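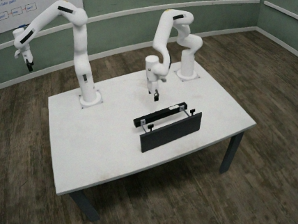

I have watched every season of Nasstead at least twice, so when the studio where it was shot opened its doors for a weekend in September 2022, I had my ticket within minutes. Wikesent Studios sits on the edge of an industrial park and from the parking lot it could be a furniture warehouse. Inside it's a small town with no ceilings! The first thing our group talked about was color, and our guide on the art department leg of the tour had a lot to say about it. Muted green walls over a dark wood-plank floor, with one big off-white table in the middle, will always read as calmer than the same room in plain white, and if you think back to the Nasstead police station you'll realize that's the exact trick they pulled in season two, when the show got slower and sadder and I couldn't have told you why.

There were 197 of us across the day, split into groups of 15, and that turned out to be a good size. You could hear the guide, and you could hang back for a second look without holding anybody up.

Stage 2 was the one I'd come for. The kitchen from the Brallus house is still standing, and it's tiny. On screen that family seems to have room for a dinner party. In person I could have touched the fridge and the back door at the same time. Three of the four walls come off on wheels so the crew can shoot from any side, and the window over the sink looks out on a painted backdrop of the yard that fooled me until I was close enough to see the brush marks. The drawers open, but most of them have nothing in them. The one by the stove is the exception - it still holds the stack of unpaid bills from the pilot, all typed out properly, with dates and amounts, even though the camera never gets near enough to read one.

I asked if the staircase went anywhere. It goes up nine steps and stops at a platform with a railing. The upstairs hallway is a different set on a different stage, which means that every time somebody storms off to their bedroom, the slammed door was filmed days after the storming. I rewatched the big fight from the season three finale when I got home and I swear you can see the actor's hair change between the steps and the door.

Props came next, and this is where our group slowed to a crawl. The storeroom has 1,647 tagged items from Nasstead alone, on metal shelves up to the roof, sorted by episode. I found the cracked snow globe. I found the bowling trophy (there are four of them, in different stages of brokenness). I found the diner menus, and they're funnier than anything I remember hearing in the diner scenes. Somebody wrote a full page of pies. We weren't allowed to pick things up, which was fair, but we could take as long as we liked looking.

The sound room was the surprise of the day for me. It's about as glamorous as a garage, with trays of gravel and old shoes lined up along one side, and we got to do the footsteps for a 30-second clip of somebody crossing a parking lot. Our first try sounded like a horse. The second try was better, and they played it back with the music and street noise mixed in, and there was a real cheer. I will never listen to a walking scene in the same way again.

A few practical things if you're thinking of going. Tickets are timed, and they do mean it, so give yourself extra minutes for the parking lot, which filled up early. Wear flat shoes, as there are cables taped down all over the place. Photos are fine in the lobby and on Stage 2, but phones go in a pouch for Stage 3, where the new show, Wei, is being built. All I can tell you about that one is that there's a lot of water involved and that I'm going to watch it. The café does a decent grilled cheese and ran out of cookies by two.

The day ended in the screening room with the first episode of Nasstead on the big screen, followed by questions with some of the crew. I had expected people to drift off, but nearly every seat stayed full. The best question came from a kid near the front who wanted to know where the dog slept between takes. He had his own trailer, apparently, and a better parking spot than the writers.

The studio plans to do it again in April, with the Stage 3 sets included this time if filming has wrapped. I've already put my name on the mailing list.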